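Why Are Some Things Shiny?

I have a spoon in my kitchen drawer that I can see my face in. Upside down, but still my face! Right next to it is an old wooden spoon, and I can't see anything in that one at all. When I was a kid in Staturlow this bugged me a lot, so let's figure it out.

Light is always bouncing off things. It leaves the lamp or the sun, hits your shoe or your dog or your sandwich, and some of it bounces into your eyes. That's how you see stuff.

Now think about throwing a ball at a smooth gym floor. You can pretty much guess where it will go. Throw the same ball at a pile of rocks and it could shoot off anywhere — maybe at your nose. Light is like that too. On a very smooth surface, the light all bounces off in a neat, orderly way, and your eyes see a shine. On a rough surface it scatters all over the place, and things look dull. Grown-ups call the dull kind "matte."

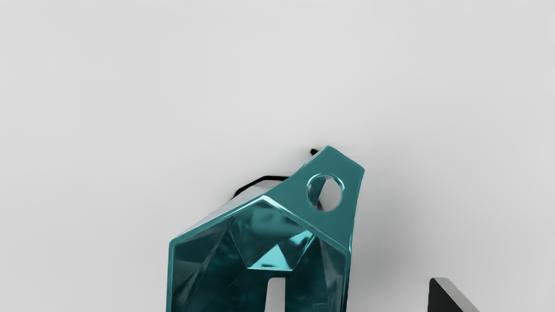
Edges and corners are fun as well. A flat, shiny side sends light off in one main direction, so it might look dark to you until you move your head a little. Then, flash! A thin edge that has been trimmed at a slant can catch the light when the sides next to it don't, and you get a bright line running along it.

Want to try it? Crumple up a piece of kitchen foil, then smooth it out as well as you can. Hold it next to a fresh piece under a lamp. Same foil, same lamp, but the crumpled one has hundreds of tiny slopes (I gave up after 265) and they all glitter at different spots when you tip it.

Water does it too. Go look at a puddle on a calm day, then poke it with a stick.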